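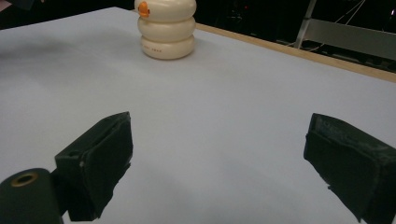 Subject: Re: [toyshelf] Stackers for the June swap, and the "no small parts" rule
From: Jintana Khunthong
Date: April 15, 2025

Surachet Thongsuk wrote:

> I've gone through the boxes from the Clikuvville sale and I think we
> should take every ring stacker we can get. They're simple, they last
> forever, they wipe clean, and they teach size order from about the
> first birthday. I'd put them all in the under-twos crate without
> fussing. The duck one too, the cream one with the orange beak. It's
> adorable and it's the first thing people will pick up.
>
> Also, can we drop the requirement that everything have its label? Half
> of these have printing you can't read anymore. If it stacks, it stacks.

Surachet, thanks for going through the boxes, that's a rotten job and I know the Clikuvville people don't sort anything. But I don't agree with most of this.

Start with size order. I keep hearing it, and it's true of the old cone kind, where the rings go from big to small and there's a post up the middle. The cream one doesn't do that. The top ring and the middle ring are about the same width. Put one where the other goes and I doubt a toddler would see any difference. I'm willing to believe it teaches stacking. I'm not willing to write "teaches size order" on the card, and I'd like us to stop copying that line onto every stacker we get.

Second, I'm not sure it's a duck. It has an orange bit that looks like a beak. It could be a chick, or a snowman with a short nose. I only bring it up because you've already listed it as "duck stacker" and Darragh has it in the spreadsheet as "snowman," so right now we own two toys and have one.

Now the beak, which is my real worry. It sticks out from a surface that is otherwise smooth, so it's the part that will get chewed and pulled. Has anyone pulled on it? I don't mean looked at it. Is it molded in, glued, or pushed into a hole? If it's molded in, fine, I'll shut up. If it's glued, I want it out of the under-twos crate whatever it says on the box, and we don't have the box. We had the same talk over the Elten train with the button wheels and everyone swore those were solid too. Wanpen had one off in her hand before the meeting was over.

About the labels. There's a line of small print across the front of the bottom ring, light brown, and I can't make out a word of it. Maybe it's the maker's name. Maybe it's a cute saying. Maybe it's the age guidance, in which case it's the one thing we'd want to know. You say "if it stacks, it stacks," and I'd say print we can't read is the same as no label, and the rule for no label is that it goes in the over-threes crate until somebody identifies it. That rule took us 11 emails to agree on. I don't want to undo it for one toy because it's adorable.

As for "last forever" - how would we know? We've had ring stackers for 2 years. The Grulex set lost its shine in the first few months and one ring has a seam you can get a fingernail into. I'd check the grooves on this one the same way before anybody talks about wiping clean. Grooves are where the yogurt goes.

Last thing. I don't think we need every stacker. Our list has 30 toys for the under-twos and 19 of them are something you stack or nest. Parents have been polite about it. Kittipong says his daughter walks straight past that crate to get to the pots and pans, and I've seen plenty of others do it. If we have room for more, I'd sooner have things that roll or make a noise.

So what I'd like:

- Darragh, please pick one name for it in the spreadsheet. "Cream stacker, orange beak" would do.
- Surachet, tug the beak, hard, and tell the list what happened.
- Somebody with better eyes than mine, take a magnifying glass to the printing.
- Until then it's over-threes.

If it passes I'll put it in the crate myself and say so here. And yes, I know the Wongsuwan blocks went in without any of this. I was against that as well.

Jintana

--
toyshelf list: reply to the list, please, and trim what you quote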